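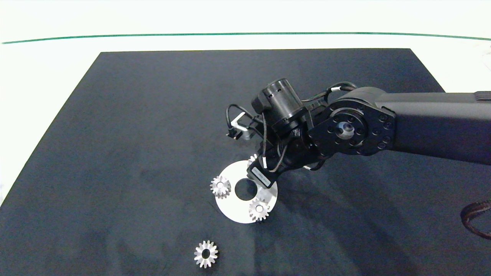

4.2 Recording gear-picking trials

This section covers data collection for the grasp study on the Jinotside bench. Each set is 40 trials.

1. Lay the dark cloth or mat flat and put the white disc on it.
2. Place the gears on and around the disc. Vary the layout between trials.
3. Bring the gripper down over one gear and close on the rim with both pads.
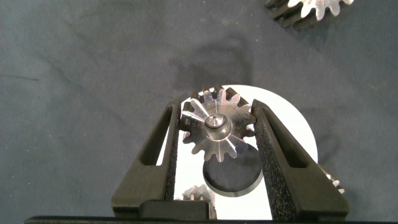
Figure 4-2. Gear held between the finger pads, wrist camera view.

4. Lift, hold for 8 seconds, then log the result as held, slipped or missed.

Note: slips count as failures – do not repeat the trial.

Caution: keep hands off the mat while the arm is enabled.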